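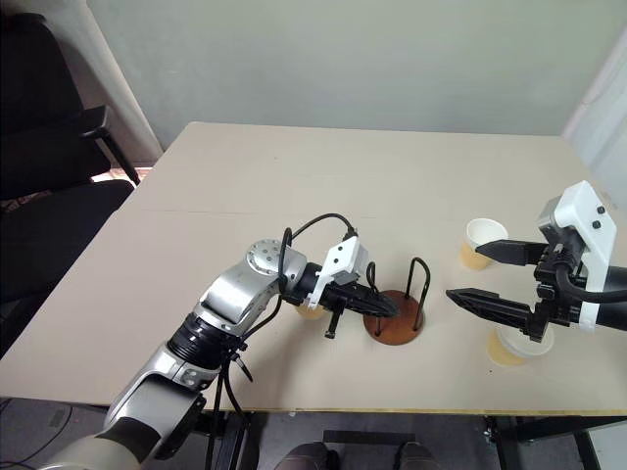
Domingo, 20 de junho de 2021

Passei o fim de semana inteiro a pensar em dedos. Dedos de garra, claro! Na sexta deixei na Uvumside uma lista do que queria comparar, e o primeiro ponto era este: o par comprido e pontiagudo contra o par mais largo que a Gudulix nos mandou em março. Para já só usei o comprido, que até aberto chega bem ao pé da base de madeira sem eu ter de baixar o punho todo. Os copos de papel à volta das argolas de arame dão imenso jeito, porque são leves, deformam-se por tudo e por nada e não perdoam força a mais. E a câmara de cada punho, presa ao suporte branco, vê as pontas de um ângulo que a de cima nunca me dá — ainda não sei qual das duas prefiro para alinhar a pega.

O que me anda a moer é a força de fecho. Comecei com 33 no controlador da Bjarnason (a escala deles vai até 90, sabe-se lá em que unidade, o manual tem 4 páginas e nenhuma fala disso) e fui subindo devagarinho. Com pouca força o copo roda entre os dedos, com muita fica vincado, e a margem entre uma coisa e outra é mesmo estreita. Pegar pelo rebordo, com um dedo por dentro e outro por fora, agrada-me bem mais do que abraçar o copo pelo meio. 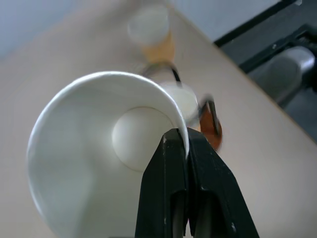
O problema dessa pega é que qualquer desvio no ângulo do punho se nota logo na inclinação do copo, e aí já não é culpa dos dedos, é do braço (ou minha, que calibrei à pressa antes do almoço). Tenho de repetir tudo com a calibração feita como deve ser e só depois trocar para o outro par, senão ando a comparar alhos com bugalhos.

Também estive a ver a garra da Nosness, que custa 2000 só a unidade, sem cabos nem suporte. É linda, mas não me parece que pegue melhor num copo de papel! Amanhã escrevo-lhes a perguntar se emprestam uma por uns dias.

Ah, e comprar mais copos, dos mesmos.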